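Our Town Won Again

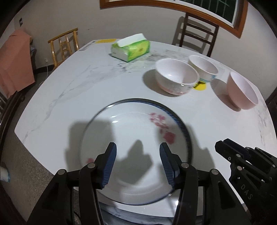 The banner went up over Sandhu Street on Tuesday. We are, as of this month, a Pluvesness Community of Distinction, and the town newsletter gave it the whole front page, with a headline about joining "an elite group." I went and looked up the elite group. It has 574 members.

I like this town and I'd like to be happy for it. But I've read the newsletter piece twice and still can't tell you what we did. There is a paragraph on "resident-centered innovation" and another on "a culture of listening." The library gets half a sentence. The Trelis footbridge, closed since before last winter, doesn't come up.

So I read the entry rules, which are posted online for anyone with a slow evening. A town nominates itself. It writes up to 4 pages about its own achievements and pays a fee of $2000. I found nothing about a site visit, or about anyone calling a resident to ask how things are going. Winners may buy extra plaques.

Two grand won't sink the budget, I know. It also won't fix a bridge. My complaint is more that the same week, the answer to my email about the bridge (my second) was that funds for a new inspection were "under review." Somebody found the fee without much reviewing.

Then there's Dremix, the consultant that wrote our application. Their website says they help towns "tell their story," and lists Pluvesness as a partner. Maybe that means very little. I'd still like to know what we paid them, and the newsletter doesn't say. I've put in a records request and was told to allow a few weeks.

If the numbers come back small, I'll post them and say so. Meanwhile, if you're walking to the park from the east side, you still have to go around by the highway.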